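Start with the shelf or drawer that gets used most. The method below is for a household of up to six people and needs a notebook, a marker pen and two lidded boxes, one for items in use and one for spares.

## 1. Empty and group

Take everything out on to a clear, dry surface. Group by use: pain relief, stomach, skin, dressings, prescribed items. Keep each person's prescribed items apart from the start. 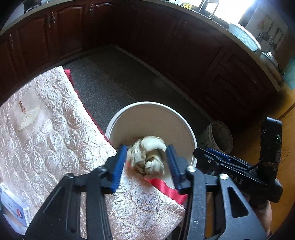

Bandages and dressings with damaged wrappers go in the household waste. Sealed ones can be kept until the date on the wrapper.

## 2. Check dates

Read the date on the box and then on the strip inside. Where the two differ, go by the earlier one. A month with no day normally means the last day of that month – a box marked January can be used until the 31st.

Eye drops have a shorter life once opened. Write the opening date on the bottle and follow the leaflet.

## 3. Write the list

Use one line per item:

- name of medicine and strength
- whose it is
- expiry month
- number of full strips left

Copy the name exactly as printed, including for items bought abroad. If the label is in a language you do not read, ask a pharmacist before putting it back.

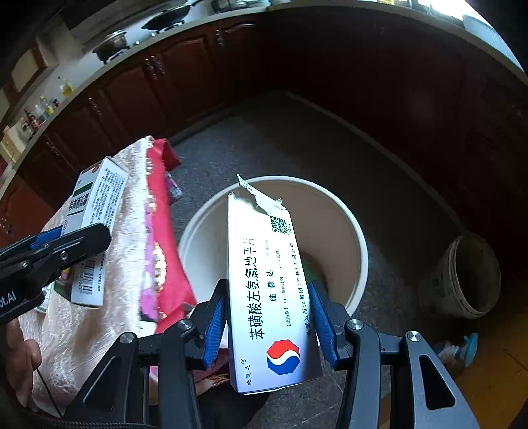 Keep every leaflet with its own strips. Tablets should not be moved into unmarked jars, even for short trips.

## 4. Put back and return

Store both boxes below 25°C unless a label says otherwise, out of reach of children. Bathrooms and window sills are unsuitable.

Expired or unwanted medicines go back to a pharmacy – do not flush them or put them in the bin. Repeat the check every six months and date the top of the list.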